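Wanted: two or three people to help teach a pair of robot arms to clear a table
Zallano shared workshop, back bench by the sink

We are building a machine that does the dishes. More precisely, we are building a machine that picks up a cup, thinks about it, and puts it in a rack. A person can do this in two seconds. Our record is 11, and there was cheering.

The project is called Jita. It lives on a table at the Zallano workshop and consists of two arms, a great deal of black cable and a table setting that would get you thrown out of most restaurants. Cups go in the rack, chopsticks go in the rack, trash goes in the black tray, scraps are still under discussion. 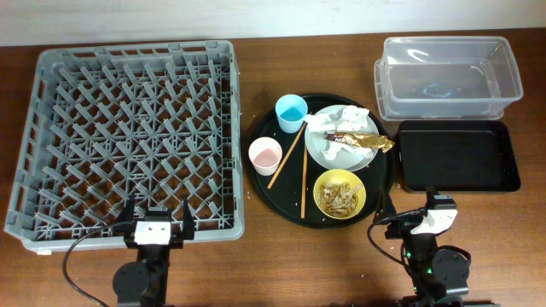

What you would be doing

Driving the arms by hand through the whole job, over and over, so the software has something to copy. You sit, you move the controls, the arms follow. Then you mess up the table again and start over. We want 70 clean runs per person, spread across as many evenings as you can stand.

You will also be asked to crumple foil. It matters more than you would think. Raghda Abou Jaoude, who runs the bench, rejects foil that looks "too on purpose."

The wrist cameras get a close view of everything, so expect to spend part of each evening looking at leftovers from a few inches up. 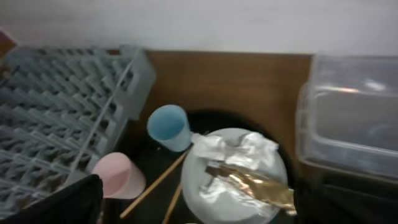

Wrist view over the cups and wrappers. The gold one is the current troublemaker.

Who we are looking for

Steady hands and a long fuse. No coding needed. If you can fix a 3D printer, please don't mention it until your second week, or you will never see the arms again.

Left-handed people are very welcome — both of us who drive now are right-handed and the left arm has started to show it.

You should be 18 or older and fine with the smell of a workshop in August.

What you get

Your workshop fee is covered for as long as you are on the project. There is coffee. There is no pay, and the parts budget for the whole build was $2,210, so please don't picture a lab.

What is hard right now

Chopsticks. They are thin, they roll, and they lie flat on a flat tray. The fingers were made with cups in mind. If you have opinions about fingertip shapes, bring them, ideally printed. 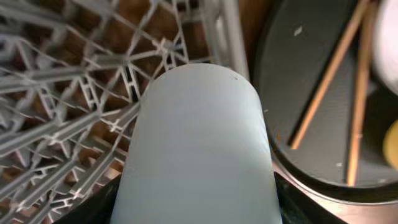

One finger, two chopsticks, and the rack close by.

How to apply

Leave a note in the Jita box at the front desk with your name, the evenings you are free and the most boring task you have ever finished. Notes are due by May 29, 2021. Raghda reads all of them and will set up a short trial at the bench. Bring a snack, and keep it off the table.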